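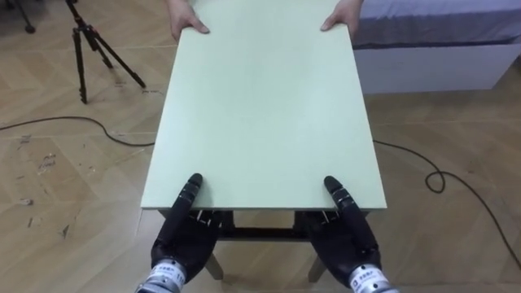
November, paint bench. Milk paint, batch 6

Started 8:40 with the kettle on and good intentions. Batch 5 is still in the fridge and has developed a personality. It goes out tonight, in a closed bag this time.

Where things stand: the Bedthorpe dresser needs a flat, slightly chalky finish that won't come off on somebody's sleeve. Every batch so far has managed the chalky part. Batch 3 managed it so well that Murray Sheehan brushed past the test door and took most of it home on his sweater.

Recipe as mixed
Curd from skim milk, drained overnight, 200 grams. Lime putty from the older tub, the one with the dented lid. Water to thin. Pigment last, ground in a little water first, which I skipped on batch 4 and got a finish resembling a quail's egg. Pretty, if you wanted a quail's egg.

The curd went in lumpy. I pushed it through the fine sieve twice and it came out as smaller lumps. Added the putty and stirred with the flat stick for as long as I could stand it, then went and answered the phone, and when I came back it had gone glossy and smooth without me. I'm writing this down as a step: stir, leave for one phone call, stir again. Baiba Jõgi says her grandmother's version was "until the dog wants to go out," so the method has precedent.

Pigment
Used the Toltow green earth. The Milum green is stronger and cheaper but it streaks, and after last month I don't trust the Milum jar to be the same green all the way down. If the Toltow runs out halfway through the dresser I will be very sorry about this decision, and there's a note on the order sheet to that effect.

Wet color looks like pond. Dry color is several shades lighter. I know this, I've known it for years, and I still stood there at 10:15 thinking I'd ruined it.

Test strips
Four pieces of pine offcut, all from the same plank. One bare, one sized with thinned curd, one sized with thin hide glue, one with the leftover gray primer from the Dzene shelves, because Murray wanted to know.

Bare pine: drank the first coat and asked for more. Covers on the second. Rubs off a little on a dry white rag, more on a damp one.

Curd size: best of the lot. Even, no streaks, almost nothing on the dry rag. Faint trace on the damp one.

Hide glue size: crazed like an old plate within the hour. Either I had the glue too strong or the paint too thick. Probably both. Baiba likes it and has taken the strip away for a picture frame.

Gray primer: peeled. Came up in one sheet when I lifted the tape. Murray now knows.

Smell
Milder than batch 5, which is a low bar. Dairy with a hint of wet cellar. Opened the side window anyway.

Afternoon
Second rub test at 3:30, same rag, clean corner. Curd-sized strip held up better than this morning. Wiped half of it with linseed oil to see what happens. It goes darker and loses the chalk, and the customer was clear about the chalk, so no oil on the outside. Could be useful inside the drawers.

Leftover paint strained into the small jar with the date and BATCH 6, NOT LUNCH on the lid.

To do
Leave the strips on the windowsill and rub again in 2 weeks.
Drain more curd. Ask at the shop for the milk that's near its date.
Scrub the sieve before it sets. (Did not do this after batch 4. Bought new sieve.)
Ask Baiba whether the dog was a patient one.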